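Grivia Project – Progress Report to the Fudbridge Fund
Second reporting period
Submitted 7 Oct 2022 by Rajeshwari Kulkarni, project lead

1. Where we are

The grant pays for work on one question: can a robot arm learn to operate the controls of ordinary household appliances from a small number of human demonstrations, without being given a model of the appliance beforehand? In this period we moved from drawers and cabinet doors to the stove. Most of the effort went into the knobs. The kitchen work is led by Gaetano Barbieri, and the learning code by Cinzia Pellegrini.
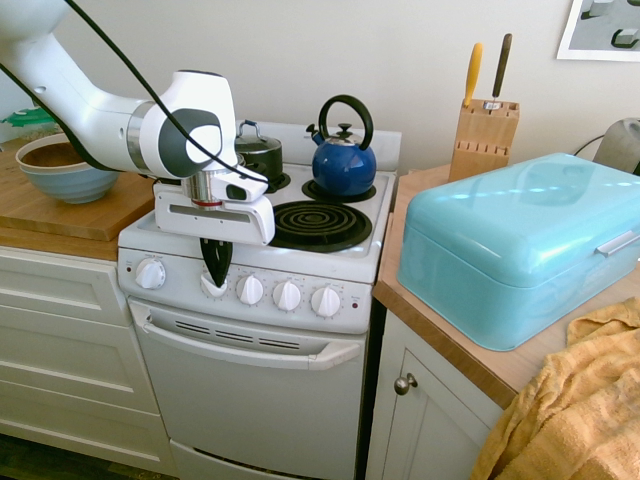
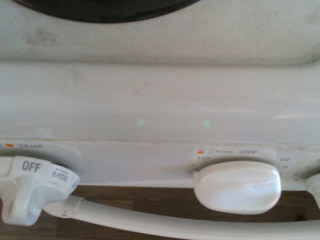 Figure 1. The arm at the stove in the test kitchen (first picture) and a close view from the wrist camera of the control panel, with the oven temperature knob at left (second picture).

2. Work done since the last report

We collected 140 demonstrations on the stove. In each one a person guides the arm by teleoperation to a named knob, takes hold of it, turns it to a named setting and lets go. The start position of the arm changes between demonstrations. Brunello Rizzi and Primo Dal Bello did nearly all of the teleoperation, and both have written up notes on what makes a grasp easy or hard to drive by hand. Those notes are being cleaned up and will go out with the data.

The stove is disconnected for all of this work. We are studying the motion and the reading of the dial, and neither needs a live burner. Dal Bello looked into testing with power on and advised against it for this phase. I agree with him.

The kitchen keeps its usual items in place while we record. A kettle and a pot on the cooktop and the things on the side counters give the fixed camera some clutter to deal with. In the first phase we recorded on bare surfaces, and the policy trained on that data did poorly once anything was put down near the target. We don't plan to go back to bare surfaces.

We also rewrote the recording software, which is called Nundudeck. The old version saved the two camera streams with separate clocks and we lost time lining them up afterwards. The new version stamps both streams and the arm state from one clock. Pellegrini moved all the stove data to the new format in July. The older drawer data has not been moved and I would like to leave it as it is unless the reviewers want it.

3. Method

The policy has two stages. The first uses the fixed camera to bring the gripper close to the right knob. The second uses the wrist camera for the grasp and the turn. We call the second stage Fiore in our notes and in the code, and the name has stuck.

The split came out of the early trials. From the fixed camera the arm often covers part of the stove, including the burner nearest to it, and the gripper itself can hide the knob it is going for. The wrist camera has the opposite problem. It sees the panel well but only a small part of it, so a policy using that camera alone has trouble knowing which knob it is looking at. The first stage settles the choice of knob and hands over a target. The second stage can then check the label as it closes in.

Fiore predicts short chunks of motion and corrects between them. It also predicts the angle of the knob, which we use as a stopping signal. We trained the angle part on hand-labeled frames from the wrist camera.

4. Results

We ran 40 test trials with the full two-stage policy on the burner knobs. The arm turned the knob to within the accepted range of the requested setting in 30 of them. The other trials ended in one of these ways:

– The gripper closed on the knob off center and slipped during the turn. Most of the failures were of this kind.
– The first stage handed over a target between two neighboring knobs and the second stage picked the wrong one.
– The knob turned but the angle reading was wrong and the arm stopped early.

We count all three as plain failures, with no partial credit. A trial where the arm went to the wrong knob and turned it perfectly is still a failed trial.

The oven temperature knob is not included in these numbers. It has a different shape from the burner knob, with a wide flattened grip, and its lettering is on the knob itself. On the burner knobs the scale is printed on the panel and stays put while the knob turns. The angle predictor was trained on the second kind and does not carry over. We have started labeling frames for the oven knob but have no result worth reporting yet.

Print quality matters more than we expected. Some of the panel printing around the burner knobs is pale and faded, and highlights on the white enamel wash out parts of it. Rizzi tried masking the bright areas before passing the image to the network. It helped in some trials and hurt in others, and for now the masking is off. Varying the brightness and contrast in training has been more useful, and that is what the reported policy uses.

5. Changes to the plan

The original plan had us moving to a second appliance at the end of this period. I am asking to push that back so that we can finish the oven knob first. Going to a new appliance with only one type of knob working would leave us unable to say much about how the method carries over.

We would also like to drop the planned comparison against a policy trained in simulation. Barbieri spent time on the simulated stove and could not get the contact between fingers and knob to behave in a way he trusted. The comparison would take effort to do properly, and done badly it would make our own method look better than it is. If Fudbridge considers it essential, we can talk about what to cut in exchange.

6. Spending

Spending is in line with the approved budget. The one change is a set of spare gripper fingers, paid for from the equipment line. We used 2 sets in this period – both wore at the tips from repeated turning – and the budget had assumed one. No other lines are affected. The itemized statement was sent separately by our finance office.

7. Next period

Barbieri and Pellegrini will finish the oven knob data and retrain the angle predictor on both knob types. Rizzi will work on the off-center grasps, starting with a retry when the wrist camera shows the knob sitting to one side of the fingers. Dal Bello will prepare the stove data for release, with the teleoperation notes and a list of recordings we left out.

Two items need an answer from the Fund before we can settle the schedule: the later start on the second appliance, and the simulation comparison. A reply by email to me is fine for both.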